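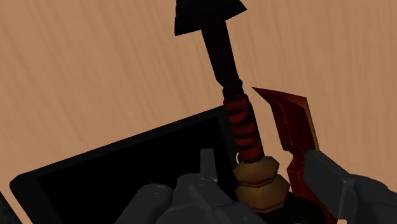
Residents of Burkach will pay more for water starting in October, after the town council approved the first rate increase in six years.

The base charge for a home will go up by $4 a month. The new rate applies to all 2,484 household accounts in the town and to 593 accounts in Iltitz, which buys its water from Burkach under a shared contract.

Most of the money will go toward replacing the main under Caka Road, where repair crews were called out several times last winter. The pipe is 78 years old and made of cast iron. Work is set to begin in the spring and will close one lane between the school and the Ghumman bridge.

"We have patched that line over and over," said Daniyal Rind, the town's utilities manager. "The patches cost money too, and people lose their water while we do it."

Two council members voted against the increase. They wanted it spread over two years – a plan that would have pushed the pipe work back. 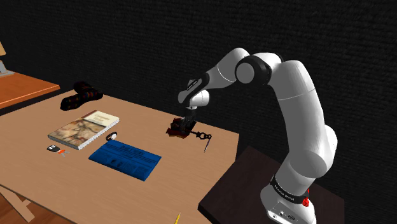

Will customers on a fixed income get any help with the higher bill?

Households already in the town's discount program will keep paying the current rate through the end of next year. New applications are taken at the utilities office until 4 p.m.

Sewer charges are not changing.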